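Permafrost and the Kurkstead road

25/06/2025

I finally got through the long report on ground temperatures that Marites Policarpio sent me in the autumn. She worked two seasons on the boreholes north of Kurkstead and thought I should read it before I wrote anything more about the road. She was right. Last September I blamed the slumping past the Rivera turnoff on cheap fill, and I was at least partly wrong.

The fill isn't great. But the ground under it has been warming the whole time the road has been there, and a gravel embankment makes that worse. Snow gets ploughed off the top and piles up along the shoulders, where it works like a blanket. The soil under the shoulders can't lose its heat over the winter, so the thaw goes a bit deeper each summer. The ice in the soil melts, the water drains or ponds in the ditch, and the edge of the road sags.

Ponding is the part I hadn't understood. Standing water is darker than moss and it soaks up heat all through the long days. Once a pond forms beside the embankment it keeps thawing the ground below it, and the pond gets bigger.
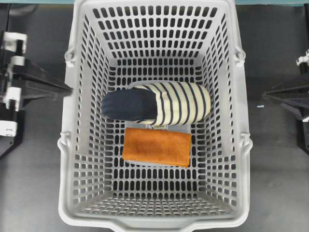
There are fixes, and the report goes through them. You can build the shoulders out of coarse rock so cold air moves through in winter. You can flatten the side slopes so less snow collects. You can put in proper culverts and keep them clear. All of it costs more than grading the road every spring, at least in the first few years, and the grading budget comes out of a different pot.

Rhea Bañez wrote to me after the last post to say her family's place on Cikus Lake has the same trouble on a smaller scale. The shed has tipped toward the water and the door won't close. They've jacked it up 2 times already. Her father remembers that shore being solid enough to park a truck on.

I don't know what happens to the Numus end of the road. It crosses the wettest ground and has the fewest houses, so I expect it will get the least money. I'm driving up again in September to look at the culverts — if the road is open — and I'll post what I find.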